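Chapter 8
What Does a City Cost? Reading Cost-of-Living Rankings

By the end of this chapter you should be able to:
explain how a cost-of-living index is built from a basket of goods
identify whose spending a given basket is meant to represent
describe the effect of exchange rates on a city's position
judge whether a ranking supports the claim a headline makes for it

Every year a handful of lists tell us which cities are the dearest in the world, and every year the newspapers print them as if somebody had put each city on a bathroom scale. The numbers look solid. They are given to a decimal place, they go up and down, and a mayor can be congratulated or embarrassed by them. Before you accept any of it, you should ask what was bought, who was supposed to be buying it, and in what currency the bill was added up.

Consider two cities we will use throughout this chapter, Brilville and Strebel. In the index published by the research firm Vemano, Strebel sat 40 places above Brilville. A reader would take this to mean that life in Strebel is far more expensive. For a manager sent there by an overseas employer, it probably is. For a bus driver who was born there, rents a flat under an old lease and takes her lunch to work, the ranking says very little. She does not buy imported cheese, she does not pay international school fees, and she has never needed a serviced apartment near the harbour.

8.1 The basket and its owner

An index begins with a basket, a fixed list of goods and services priced in every city on the same terms. The trouble starts with the word "same". A litre of milk is easy enough. A "suitable two-bedroom flat" is not, and housing often carries more weight than anything else in the basket. Somebody at a desk has decided which neighbourhoods count as suitable. Move the boundary by a few streets and a city may climb or fall without a single rent having changed.

Personal care is a smaller category and a good one for practice. It usually takes in haircuts, toothpaste, shampoo and some cosmetics. Prices for these vary with the brand, the size of the container and the kind of shop. If the price collector in Strebel goes to a department store and the one in Brilville goes to a discount chemist, the index has compared two shops and reported the result as a difference between two cities. Publishers say they guard against this. Few of them publish enough detail for an outsider to check.

8.2 Housing: the awkward item

Monthly rent for the reference flat in Strebel was given as 3,692 dollars. Treat a figure like that with suspicion. It is an asking price, taken from listings, and listings show what landlords hope to get from newcomers. Sitting tenants, who in many cities are the majority, pay something else. Owners without a mortgage pay rates and repairs. An average that took in all these households would be much lower and would make a much duller headline.

8.3 Whose dollar?

Most international rankings convert local prices into one currency. When that currency weakens, cities elsewhere seem to become dearer overnight. In the coastal city of Godis, local prices barely moved between two editions of the index, yet the city rose 8 places. The exchange rate did the work. A resident paid in local money would have noticed no change at the supermarket, although the evening news told her she now lived somewhere exclusive.

None of this makes the rankings worthless. A firm setting an allowance for transferred staff has a real use for them, and that is the customer most were designed for. Our quarrel is with the second life they lead, as evidence in arguments about wages, migration and the quality of local government. They were never built to carry that load, and the people who quote them seldom read the notes on method.

Before you begin

Choose 3 items from the personal care category and write a specification for each, tight enough that two strangers in different cities would come back with the same product. Exchange your work with a classmate on Tuesday and try to find the loophole. There is nearly always one.

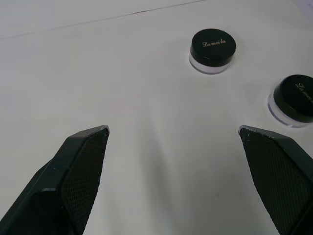
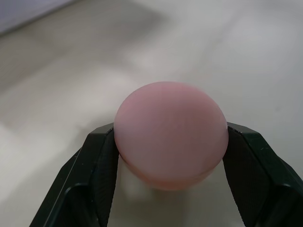
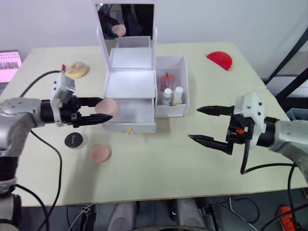 Figure 8.1 Small cosmetic jars (first picture) and a round pink makeup sponge beside a white cosmetic organizer (third picture).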